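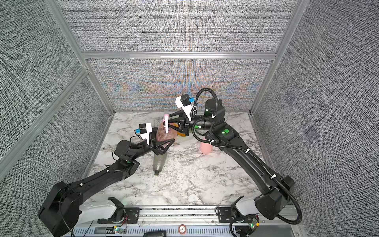
Shared supplies — notes, Monday

Present: Martti Lahtinen (chair, also typing this), Pedik people, two from Tritberg. Fujimoto sent apologies.

1. Bottles. Pump bottle with the pink tip — keep, but wants a label. Same for the spray bottle. Agreed every bottle gets its contents written on by Friday. Martti to find the marker.

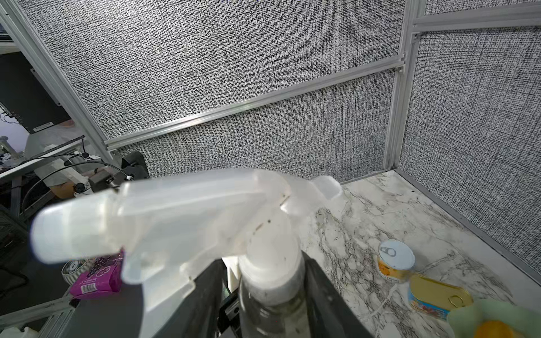
Spray bottle and the two tins, item 1 and 2.

2. Tins. Ring pull ones to go on the low shelf with the other food. Tritberg asked about dates, no one had looked. Carried over.

3. Table. Marble pattern top to be wiped at end of day, whoever is last. Cloths are in room 24.

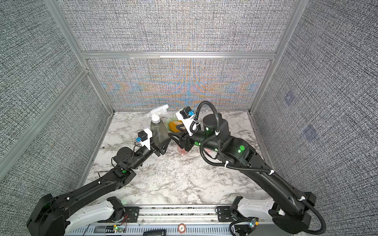 Peken's quote for new shelving came in at 1622, too much for what it is. Pedik will ask for a smaller size and bring teh answer next time.

4. AOB. Door code stays 2158 for now. Cups — bring your own back pls.

Closed 4.40.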